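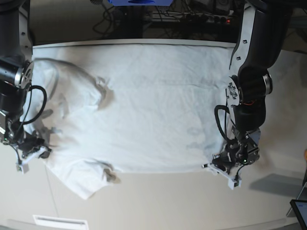
June, 11:40 p.m.

Home from the lab with no appetite and a strong opinion about T-shirts. When I signed up for the robotics project course I pictured myself building something that walked. I have now spent most of a semester on laundry, and I don't even do my own on time.

The task, as Ms. Gil has it on the course sheet, is "fold one adult shirt, any starting position." We crossed out "any" in our second week and wrote "a." Our arms are called Olmedo, both of them, because Tamer typed the name once in the config file and it was easier to live with than to fix. The other team named theirs Dostholm Left and Dostholm Right and have been unbearable about it.

Tonight was grasp practice. Both grippers take hold of the cloth, then the arms move apart until there's tension in it, and then you stop. The stopping is the hard part. I had the speed at 60 and Chang-ho wanted it at 50, and we argued for longer than it would have taken to try both. We tried 50. Fine. He was gracious for a whole minute.

The trouble with a shirt is that it has no opinion about its own shape. A block is a block wherever you put it. Pull a shirt by two points and you get a straight line between them, very impressive, and everything else goes wherever it likes. Sleeves especially. I have started to resent sleeves. Yi-an says we should ask for the task to be changed to pillowcases, and I laughed, and then I lay awake on it last night.

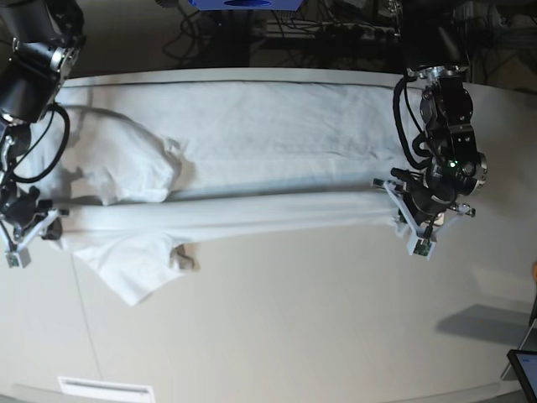

Tae-yang Seol, second-year student, Team Olmedo (software, mostly)

I wrote that line for the project page and Ms. Gil wants one under every entry, so there it is. She wanted to know what "mostly" meant. It means I also carry things.

We need 300 logged attempts before the showcase. The log says 846, which sounds heroic until you read the column next to it, where Tamer has been typing "no" since the spring. There are some yeses. There is one "sort of" that Chang-ho would like counted and that I would like counted even more, since I was driving.

After dinner (crackers) we went over the wrist cameras. The view from up there is partly gripper, with a big pale blur behind it, and this is what our program is supposed to make sense of. I spent a while looking at the feed and trying to guess which part of the shirt I had in front of me. I guessed collar. Yi-an, who was standing at the table with her own two eyes, said no. I felt closer to the robot after that.

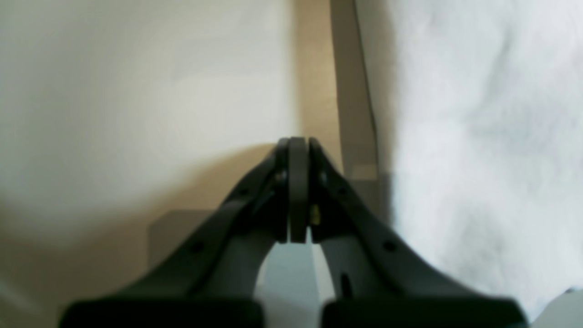 Wrist camera, fingers together, cloth at right.

Chang-ho thinks we should crop the gripper out before training. Tamer thinks the gripper is the only thing in there that stays put and we should be grateful for it. I said I'd test both versions over the weekend, which was a stupid thing to say out loud in front of witnesses.

Tomorrow: ask about more disk space, return Yi-an's hex keys, find out if the showcase people are giving us a table or half a table like last time. Also laundry. Mine. The chair is full.

Comments (3)

Yi-an Ra: It was the hem. And it's four hex keys, you've had them since midterms.

Tamer Hattar: "No" is a perfectly good log entry. You try writing a paragraph every time.

purkico_fan: My kid's club is doing this with dish towels and I showed them your post. They want to know if the robot can do socks. I told them to let you sleep first.

Contact the team page editor | © Team Olmedo | Back to top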